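Zirside publishes working rules for tabletop robot arm cells

November — Zirside has released the second edition of its working rules for sites where two or more small robot arms share one table. The document runs to 20 pages and replaces the guidance issued to member sites last year. It was drafted with Giretti and Leitner.

The rules cover nine areas, among them clamping, cable routing, speed limits during set-up and the checks to be made before power is applied. Arms must be fixed to a rail or to the table itself, and each fixing must be checked at the start of a shift. Cables are to be kept clear of the reach of every arm — including arms that are parked.

A new section deals with wrist cameras. Sites must record the camera position each time a gripper is changed, and must repeat the calibration before work resumes.

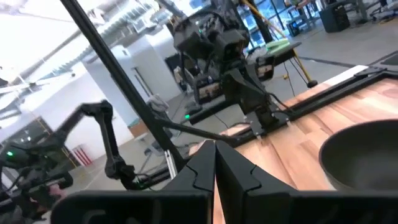 Gripper fingers over a wooden tabletop, with a second arm clamped at the far edge.

Member sites have three months to adopt the second edition. Ilteo will carry out the site checks and issue the reports. Sites already working to the first edition need only submit the revised checklist.

Copies are available from the Zirside standards office.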